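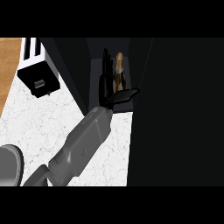
Bastlow asked on the issue tracker whether a hand with several fingers earns its keep at all, given that a two-jaw gripper will pick up most kitchen items and takes far less tuning. The full message was longer, but the part we kept was this: "If I only need to move a bottle off a shelf, show me one column of numbers that makes me want the extra joints." The comparison set grew out of that request, and the column is called clear_margin. It is described under Fields.

Fornum Reach Set
README and data card

Version 1.2
Last updated 2018-04-25

Summary

Fornum Reach Set is a collection of simulated reaching and grasping trials in a kitchen. It compares end effectors on the same arm, with the same controller, on the same tasks. Everything was rendered and simulated. No trial in this release was run on hardware.

The release holds 3,289 trials. Of these, 769 are cabinet trials, in which the target stands inside an open cabinet and the hand has to enter past the front edge of the shelf. The rest are counter trials with the target in the open. Cabinet trials are harder and are the reason most people download the set.

What is compared

fingered: a black hand with long thin fingers and an opposing thumb. All fingers close on a single command. Individual finger control is possible in the simulator but was switched off for this release.

twojaw: a parallel gripper with flat pads. This is the Storutstead model with the pads shortened so that it fits the same wrist mount.

twojaw_long: the same gripper with the original pads. Counter trials only. The long pads hit the cabinet wall so often that the results were not worth publishing.

The arm model, wrist mount and joint limits are the same for all three. The robot has two arms, but only one is commanded. The other holds a fixed pose and still counts for collisions.

Controllers

Two controllers are included. The first, called line, drives the wrist along a straight path to a pre-grasp point beside the target and then closes. The second, called ouaz, is the planner from the Ouazzani package with its default settings. It checks the path for collisions before moving and replans once if the first path fails.

We did not tune ouaz for any one gripper. If you tune it, please report your settings along with your scores.

Camera

The main view is a single color camera looking down over the working arm. Images are stored with black bands at the top and bottom. The bands are part of the file and carry no data. Crop them before training, or your model will spend capacity on them.

In cabinet trials the forearm can cover a large part of the counter. The target may also be partly hidden by the thumb late in the approach. We left these images in. A controller that relies on vision will meet the same problem.

Dark parts against dark furniture are a known weak spot. The fingered hand is black, and the cabinet surfaces in the kitchen model range from charcoal to almost black. Color-based segmentation does poorly on the fingertips. Use the mask files if you need clean outlines.

How a cabinet trial runs

1. The kitchen is loaded with the cabinet door open.
2. The target is placed upright on the shelf, with a small random shift.
3. The arm starts from its rest pose outside the cabinet.
4. The controller moves the hand to the pre-grasp point.
5. The hand closes. A settling period follows.
6. The arm lifts the target and backs out.

A trial stops early if the target falls over or if contact force on the cabinet goes over the limit in limits.cfg. Each trial is capped at 4,000 control steps. Trials that reach the cap are marked timeout and are counted as failures in our tables.

Fields

trial_id: unique within the release.
effector: fingered, twojaw or twojaw_long.
controller: line or ouaz.
place: cabinet or counter.
target: name of the target object.
result: success, drop, tip, contact_stop or timeout.
steps: control steps used.
clear_margin: smallest distance between any part of the hand and any cabinet surface during the approach, in millimeters. Blank for counter trials.
grip_shift: how far the target moved in the hand during the lift, in millimeters.
seed: random seed for placement.

Joint positions, commanded positions and contact forces are in separate files, one per trial, named by trial_id. The simulator runs at a fixed rate and the logs are written at 20 samples per second.

What we found so far

The fingered hand shifts the target less during the lift, mostly with tall targets such as bottles. The two-jaw gripper lets a bottle rotate if the pads close too high on the shoulders.

For clear_margin the order is reversed. The two-jaw gripper leaves more room on the way in. The thumb on the fingered hand sticks out to the side and is usually the part nearest to the cabinet wall. A wrist roll before entry helps, but line does not do one and ouaz does so only when its first path fails.

On counter trials the difference between effectors is small. We would not pick a hand based on counter trials alone.

Known problems

The contact model is too forgiving on glass. Expect more slipping on a real bottle.

Targets are always upright at the start. There are no lying or leaning targets.

Only one kitchen layout is used. Other items, such as the toaster on the counter, count for collisions but are never targets.

In version 1.0 the thumb collision shape was shorter than the visible part. That made fingered look better than it should have. Do not mix 1.0 results with later ones.

grip_shift is missing for a few drop trials where the target left the hand before the first lift sample.

Using the set

Read index.csv first. Filter on place before comparing effectors, because the mix of cabinet and counter trials is not the same for each one. When reporting a success rate, give the effector, controller and place together.

The set is suited to comparing reach, clearance and grasp stability in simulation. It is not suited to picking a gripper for purchase, and it says nothing about wear, noise or cost.

Planned changes

A second layout with a narrower cabinet is due in September. We also plan to release fingered trials with separate control of the thumb, which should show how much of the clearance problem comes from closing everything at once. Bastlow has asked for plates. They are on the list, after the thumb work.

Corrections go to the issue tracker. Include the trial_id and the release version.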